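Sheet-metal container

A sheet-metal container is an open or closed vessel formed from thin, flat metal stock that has been cut, bent and joined along its edges. The term covers a wide range of goods, from small parts trays and cash boxes to large storage bins, feed troughs and waste hoppers. Steel is the most common material, followed by aluminum and, for food and medical use, stainless steel.

History

Boxes made from beaten metal plate are known from many early cultures, but they were costly and were mostly kept for valuables. The spread of the rolling mill made flat sheet of even thickness widely available, and tinplate boxes became common household goods. Folding machines later allowed a single worker to make long, straight bends that had once been hammered over a bench edge.

Demand grew with the rise of factory assembly, which required parts to be held and moved in known amounts. Many makers began as local tinsmiths. The firm of Timmermans, for example, made stovepipes and milk pails before turning to storage bins for machine shops. Its Prikura line, sold in three depths, was designed so that an empty bin could be nested inside another of the same size.

Manufacture

Production begins with a flat pattern, known as a blank, which shows the full outline of the container as it would appear unfolded. Notches are removed at the corners so that the walls can be raised without overlap. The blank is cut by shear, punch, or laser and is then bent in a press brake.

Corners may be welded, riveted, spot-welded to an inner tab, or left as folded seams. Welded corners hold liquids and fine powders but can warp thin sheet. The top edge is usually turned over to form a hem. A hem stiffens the wall and removes the sharp cut edge, a leading cause of hand injuries in older designs. In her handbook for trade students, Mereana Grimshaw advised that the hem be planned before any other bend, as it cannot easily be added once the walls are upright.

Finishes

Plain steel rusts in damp air and is generally coated. Zinc coating, powder paint, and enamel are the usual choices. Gray has long been a standard color in industrial supply, in part because it hides scuffs and matches most shop furniture.

Uses

Open bins are used to hold castings, fasteners, scrap, and finished parts. They withstand heat and sharp edges better than most plastic containers, though they are heavier and noisier. Closed types are used for tools, documents, and dry goods.

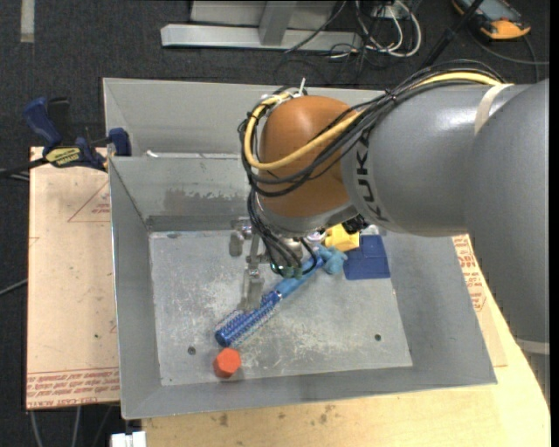

A gray sheet-metal bin on a wooden tabletop, with a KUKA robot arm.

Aveck, a supplier of workshop fittings, lists its largest open bin under the number 2148 and rates it for a load of 100 kilograms. Ratings of this kind apply to a level, fully supported base.

Care and repair

Dents can be worked out with a mallet and a backing block. Scratched coatings should be cleaned and repainted before rust spreads beneath them. Jaime Baptista, who managed the container repair shop at Vumo, recorded that split corners were the most frequent fault in returned bins, followed by bent rims.

See also

Press brake
Tinplate
Toolbox
Intermodal container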